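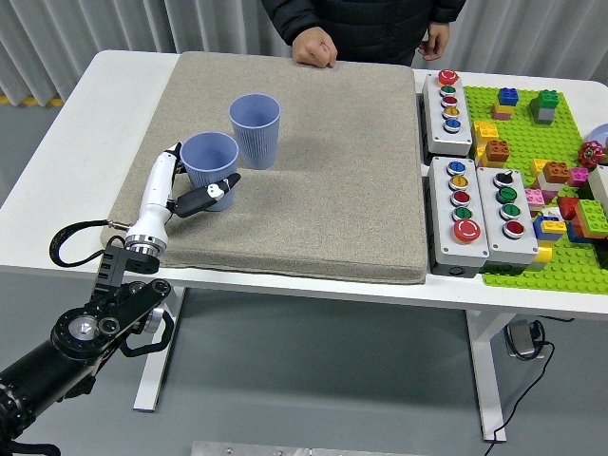 Demetrius Brannigan writes that the gripper closes on the cup, reports "grip OK," and then the arm lifts with nothing in it. He gets this on the ribbed cups and almost never on the building blocks, and he wants to know whether the Nestov kit is meant to handle thin plastic at all before Ruddock decides whether to keep it.

Ticket: Nestov gripper kit reports a good grip on an empty hand
Product: Nestov gripper kit, trial unit
Control software: Fastard, release 3
Customer: Ruddock
Supplier: Kesstead
Opened: March 4, 2024
Priority: Normal
Status: Closed, one item carried over

Customer's first message

We have the Nestov on a trial. It is bolted to the wrist flange with the adapter ring from the kit. Our test is simple: pick up a light blue plastic cup from the felt mat, hold it, put it down. The arm comes in low from the side, black finger to the near side of the cup and the thin white finger around the rim.

What happens on a bad run: the fingers close, Fastard shows grip OK, the arm goes up and the cup stays on the mat, usually shoved over a little. No error. The program then carries on and "places" a cup it does not have. Blocks are fine. Your sales page says "thin-walled containers," so I expected this to work out of the box.

I have done the following already:
Restarted Fastard and the arm.
Ran the finger calibration again with nothing between the fingers.
Wiped the pad.
Swapped to a different cup from the same pack.
No change from any of it.

Kesstead support, first reply

Thanks for the clear write-up. The cups should be within what the kit can do, but the factory profile is set up for rigid parts. A soft cup gives way when the finger touches it, and the grip check can be satisfied too early. Before changing anything, please send:

The grip log from Fastard (Tools, Logs, Export grip history).
The profile name shown at the top of the gripper page.
The close force and hold delay values on the same page.
Whether the cable has slack at the wrist when the arm is at its lowest point.

Please do not raise the force yet. People usually try that first and it hides the problem by crushing the cup.

Customer

Log attached. It has 3,624 entries because I never cleared it, so go to the end. Profile is DEFAULT-RIGID. Force is the number it shipped with. Hold delay is zero. The cable has a loop hanging off the side of the wrist and it has never pulled tight that I have seen.

I did raise the force once, before I wrote in. It bent the cup and the cup popped out sideways. I put it back.

Kesstead support

Got the log. On the failed picks the motor current rises when the finger first touches the cup, the check sees that rise and passes it, and then the current drops again right after as the wall bends in. With a hold delay of zero the software never looks a second time. On the blocks the current goes up and stays up, so they pass and they lift.

Please try these in order and run a batch after each one. Changing everything together won't tell us which one mattered.

1. On the gripper page, copy DEFAULT-RIGID to a new profile and call it anything you like. The default one can't be edited.
2. In the copy, set hold delay to 200 ms. Leave force alone.
3. Turn on "Recheck before lift."
4. Save, then press Apply. Save by itself does not send the profile to the gripper. You should see the new name at the top of the page.

Customer

Step 4 got me. I had saved and not applied, ran a batch, saw no difference and was about to write something rude. After Apply the name changed.

Result with the new profile: it no longer lies. When it misses the cup I now get "Grip lost before lift" and the arm stops. That is a real improvement for us. It still misses, though. I'd say the same share of picks as before, it is only telling me about it.

Also, stopping there leaves the arm low over the mat with the fingers half closed. I have to jog it out by hand every time. Is there a setting for what it does after the fault?

Kesstead support

Yes. Program page, Fault handling, On grip lost. Choose "Open and retract." It opens the fingers fully and backs out along the approach line. Make sure that line is clear of the second cup, since retract doesn't check for obstacles. If your program comes in past one cup to get to the other, edit the approach first.

On the misses: how high up the cup is the finger making contact? And is it landing on a rib or between ribs? Please also confirm the tool offset in Fastard. The kit's adapter ring adds length to the wrist and the offset has to be entered by hand. The leaflet has it on the back page.

Customer

Retract works.

Contact is about where the cup starts to widen toward the rim. I can't control the ribs, the cups go down however they go down.

Tool offset: it was the value for the bare flange. I had never turned the leaflet over. Entered the right one and the finger now meets the cup lower, where the wall is stiffer. I had been making up for it by nudging the pick point by eye, so I had to take the nudges back out or it went into the mat. You might warn people about that. It pressed into the felt once before I hit the stop. The felt is thick, no mark on the finger.

Kesstead support

Good find, and a fair point on the nudges. I have asked for the offset to go in the main install steps. After any offset change, please run the first pick at low speed with a hand near the emergency stop.

If the miss rate is down, there is one last thing to try. In your profile, set Close speed to Slow for the final part of the travel. A fast close pushes a light cup along the mat before the other finger can catch it.

Customer

Slow close is on. I ran roughly 136 picks over the afternoon with one of us standing behind the table to put the cups back. Most of the early ones were good and the later ones were better, after I moved the pick point in a touch. The few that failed all faulted properly and retracted. No false OKs in the log (cleared it first this time).

My notes for the people here who decide on the trial, pasted in case they are useful to you:

Hardware: no complaints. Pad grips well, adapter fit first time.
Software: does the job, but Save and Apply being separate is a trap.
Defaults: wrong for cups. A soft-part profile should be in the list already.
Manual: offset belongs at the front.
Support: answered what I asked.

One leftover. The gripper page forgets the hold delay if Fastard is closed while the arm is powered off. Profile name stays, the delay goes back to zero. Done it twice now to be sure.

Kesstead support

Confirmed here on our bench unit, same behavior. It has been passed to the Fastard developers as a separate ticket and you are on the copy list. Until it is fixed, close Fastard before you power down the arm, or press Apply again at the start of the session and check that the delay reads 200.

I'll close this one and keep the profile file attached to it. Reply on this thread if the false OK comes back.

Customer

Fine to close. Please send the soft-part profile if you make one and I'll run it against mine.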